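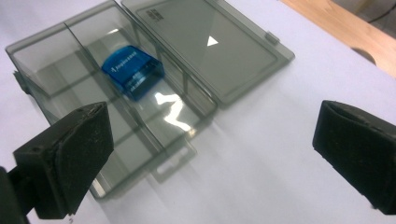 A smoky gray plastic box with its lid open. The white tabletop shows through the tinted walls.

Why can you see through some things?

Light travels in straight lines until it meets something. When it reaches an object, three things can happen to it. It can bounce off, which is called reflection. It can be soaked up, which is called absorption. Or it can pass through to the other side, which is called transmission. Most objects do all three at once, in different amounts.

Transparent, translucent, opaque

A transparent material lets most light pass straight through. Window glass and clean water are transparent. Objects behind them look sharp.

A translucent material lets some light through. In many translucent materials, such as wax paper or frosted glass, the light is scattered on the way, so objects behind look blurred. In others, such as tinted plastic, part of the light is absorbed, so objects behind look darker. People use the word for both kinds.

An opaque material lets no light through. Wood, brick and most metals are opaque. Thickness matters, however. Gold can be beaten into a sheet so thin that a faint greenish light passes through it.

What happens inside the material

All materials are made of atoms, and atoms contain very small particles called electrons. Light carries energy in tiny packets called photons. An electron can take in a photon only if the packet holds the right amount of energy. In clear glass, the packets of visible light do not match what the electrons can accept, so the light continues through. Ultraviolet light has larger packets. Ordinary window glass absorbs much of it.

Why smooth matters

Clear glass that has been crushed into powder looks white. The glass itself has not changed. Each grain has many surfaces, and a little light is reflected at every one of them. After many reflections the light leaves in all directions, and the powder looks white. Snow is white for the same reason – a single ice crystal is clear, but a snowbank holds a very large number of them.

Where color comes from

White light is a mixture of all colors. A blue see-through plastic contains a dye that absorbs most of the red and yellow light and lets the blue through. A gray one absorbs a share of every color, so everything behind it looks dimmer but keeps nearly the same color.

If light passes through two layers of tinted plastic, each layer absorbs a share. Suppose one layer lets half the light through. Two layers let through half of a half, or one quarter. Three layers let through one eighth. This is why overlapping walls look darker than a single wall.

Test it yourself

You will need a flashlight, a sheet of white paper, and several items such as plastic wrap, wax paper, cardboard and a colored plastic folder.

1. Darken the room and lay the paper flat.
2. Hold the first item between the flashlight and the paper.
3. Write down whether the patch of light is bright, dim or missing, and note its color.
4. Fold the item once and repeat.
5. Do the same with the other items.

Do not point the flashlight at anyone's eyes, and never use the sun as your light source.

Words to know

Absorb: to take in light.
Photon: the smallest packet of light.
Scatter: to send light off in many directions.
Transmit: to let light pass through.

Text by Ailsa Tennant. Last checked 7th April.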